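Cold case files and what we did with 83 of them
Project report, Intro to Criminal Justice, group 3

So our project was about evidence logs. I know that sounds dull, and I picked it mostly to get out of the one on parking court, but I ended up really into it. The question we started with was pretty simple: when an old burglary or assault case gets reopened, can a detective today still tell who had the evidence, and when?

Our teacher for this unit, Olumide Akinola, got us access to a set of closed property crime files from the town of Buvar. All the names were blacked out before we saw them. There were 83 files and more than 3,000 pages, and most of that was typed on bad typewriters or written by people in a hurry. Na-rae Wang and I did the reading. Suleiman Bako built the spreadsheet and yelled at us (nicely!) when we filled in the wrong column.

For every file we looked for the chain of custody form, and then we checked whether each handoff had a signature, a date and a reason. If one of those was missing we marked it as a gap. We argued a lot over initials. Does "GC" with a squiggle count as a signature? We decided yes if the same person's full name showed up somewhere else in the file, and no if it didn't. Looking back I think we were too easy on that, and if I did it over I'd give initials their own column.

Out of the 83 files, 32 had at least one gap. The usual one was the trip from the front desk to the storage room. An officer signs the bag in at night, and the next line is someone signing it out months later, with nothing in between. I kept wanting that to mean something sneaky, but mostly it looks like people going home at the end of a shift. The lab handoffs were way better. I found lab slips stapled to lab slips.
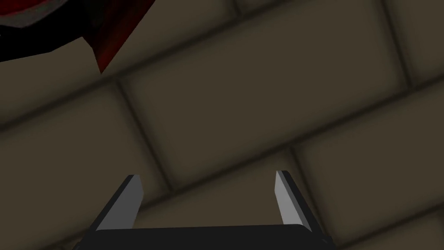 Gervásio Caldeira read our draft and wrote back that we were treating every gap like it was the same size, and a judge wouldn't. A missing reason on a form is a nuisance, he said, but a missing signature on the one item that ties a person to a break-in can sink a case, so why were they both just a "1" in our spreadsheet? He also wanted to know if we'd checked whether any of the gaps ever came up in court.

Fair points. We hadn't split them up, so Suleiman and I went back in and did it over one long evening (we started at 5 p.m. and there was a lot of cold pizza). Once we only counted missing signatures, the pile got a lot smaller. I don't want to put a number on it because Na-rae hasn't double-checked our second pass, and we caught plenty of mistakes in the first one.

As for court, the files mostly don't say. Only 3 of them had any hearing notes at all, and none of those mentioned the evidence log. The transcripts are kept at the county office, and our request from July is still open.

Stuff I'd do differently: start the records request way earlier, have two people read every file, and learn what the form codes mean before reading 20 pages of them. "TR" is transfer, by the way - I had it down as "trash" for a week.

Thanks to Wubit Weldu for lending us the scanner. The spreadsheet and our list of form codes are in the class folder.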